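"Show me the hundredth go," says Jamshid Talebi. "Everyone shows me the second."

Talebi tests planning software for Brimport, which sells a package that is meant to let an arm clear a kitchen counter without being told where anything is. He has been at it since February, in a rented unit in Tronesstead, and he is harder on the product than most of its critics.

His main complaint is with the word "understands". The brochure uses it four times. "It has a guess about where the cup is, and a guess about how sure it is," he says. "The second guess is the bad one. It will tell you it is certain about a glass and then plan a path straight through the handle."

I asked whether more training would cure that. He shrugged. The last update, known in the office as Từ, was supposed to. Over 100 runs on the same counter it dropped or knocked something in 19 of them, and nearly half of those had been scored as safe before the arm moved.

Cables bother him too. The planner has a tidy model of the arm and no model at all of the wires hanging off it, so whatever they hide from the wrist camera is filled in from memory. "Memory is a kind word for it," he says.

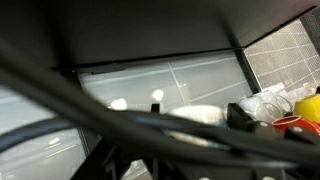
Wrist camera view of the counter, with cables across the white bowl and the red cup.

Bruswood, a rival, claims to have solved this with a second camera. Talebi has asked twice for its logs and is still waiting. Would he have either system in his own kitchen?

"With plastic cups," he says. "On a Thursday, when I'm out."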